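Wandwood Eating Out > Neighborhood Places > Bandden, the lamb and the new menu

stockpot_lid wrote:
11 October 2020
Went to Bandden for the first time since June. The menu has been cut down hard. The grill section is now lamb, chicken thigh and one fish. The stews are down to a white bean and a lamb shank. Flatbread is still baked to order.

Notes for anyone deciding:
Lamb shoulder: good crust, well rendered, salted ahead of time by the taste of it. Slightly under on the inside at the thick end.
Chicken thigh: overcooked. Dry at the edges, marinade too acidic.
White beans: best thing on the table. Skins intact, broth thick without flour.
Bread: 10 minutes' wait, arrived hot.

Bill was 30 a head without drinks. I would go back for the beans and the bread.

ferrous wrote:
Disagree on the chicken. I have had it twice under the new menu and both times it was fine. The acid is pomegranate molasses and it is supposed to be there. If yours was dry you probably got the end of a batch. Ask for it off the charcoal side; they also run a gas grill at the back for overflow and the results are not the same.

stockpot_lid wrote:
I know what pomegranate molasses tastes like. This had vinegar in it, or lemon, on top of that. The texture was mealy on the surface, which is what you get when thigh sits in acid overnight. Charcoal or gas would not fix that.

ferrous wrote:
Possible. Mine were both lunch orders, so less time in the marinade if they mix it in the morning. Try lunch.

tin_colander wrote:
How does it compare with Gündoğdu now? I have only enough patience for one trip across town and we are four people, one who does not eat lamb.

quarter_turn wrote:
Gündoğdu is the better grill and the worse kitchen. Their adana is hand chopped and it holds on the skewer without going rubbery. Everything that comes out of a pot there is underseasoned. For a table with one non-lamb eater I would pick Bandden, order the fish and two plates of beans, and skip the rice at both.

Parking: do not try to stop outside Bandden in the evening. Leave the car by the market and walk. It is the side with the older painted houses, and there is no sign over the door, only a card in the window with the hours.
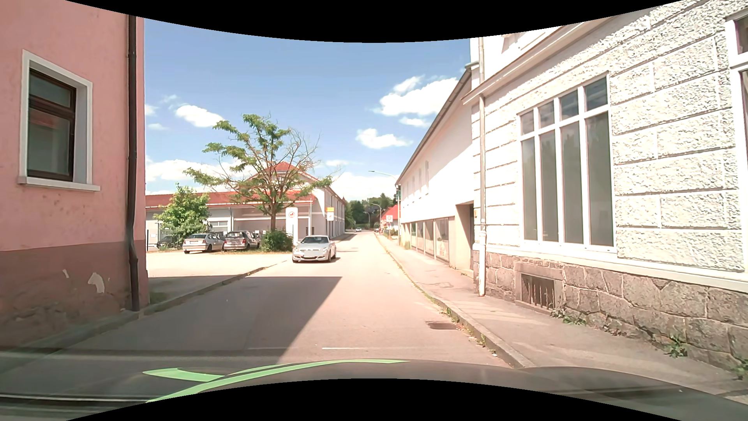 Street in the old quarter, pink house on the left

quarter_turn wrote:
Forgot to add, they do not take reservations for under six. With four you wait. We waited 30 minutes the last time and they did not offer to bring anything out.

mosslight wrote:
I will argue with "worse kitchen". Gündoğdu's lentil soup is correct. It is thin on purpose and you are given lemon and dried pepper to finish it yourself. If you eat it straight from the bowl with nothing added then yes, it is underseasoned.

quarter_turn wrote:
I added both. It still had no salt in it. Salt on the table does not get into a lentil after the fact.

mosslight wrote:
It's puréed. There is no lentil left for it to get into.

quarter_turn wrote:
Fair. The stuffed eggplant has the same problem, though, and that one is not puréed.

tin_colander wrote:
Thanks, Bandden it is. Is the fish whole or filleted? The non-lamb eater will not deal with bones.

stockpot_lid wrote:
Whole. Sea bass when I was there. The next table asked for it off the bone and the waiter did it at the side station. It took a while and I would guess the fish was lukewarm by the end.

old_gasket wrote:
Has anyone tried Amard? Opened over the summer, same sort of menu, smaller room. I ate there once. The bread is made elsewhere and reheated, but the lamb chops were the best of the three places. Thin cut, 90 seconds a side at a guess, properly rested. Portions are small. 3 chops, a spoon of bulgur, a pickle.

ferrous wrote:
Amard's chops are good. The price is not. For what they charge for 3 you get a full mixed grill at Gündoğdu with bread and salad included.

old_gasket wrote:
The mixed grill at Gündoğdu is mostly wings.

ferrous wrote:
Two skewers of adana, one of lamb cubes, and wings. I wouldn't call that mostly wings.

old_gasket wrote:
By weight, including bone, it is.

mosslight wrote:
Amard has a noise problem. Hard floor, bare walls, open kitchen with the extractor running the whole time. I could not hear the person across from me. Food was acceptable. The yogurt is strained in house and it shows: thick, sour, no gelatin. I would buy it by the tub if they sold it.

stockpot_lid wrote:
They do sell it. Ask at the counter and bring your own container. I have done this and used it for cacık, with less water than the usual recipe because it holds the cucumber juice well. Salt and drain the cucumber first anyway.

tin_colander wrote:
Went to Bandden. Fish filleted at the side station as described, still warm enough. Beans as good as stated. Ordered the chicken to settle the argument above and it was moist but too sour for me, so you can each have half. No wait for a table at opening time. The bread came after the fish.

ferrous wrote:
Lunch or evening?

tin_colander wrote:
Evening.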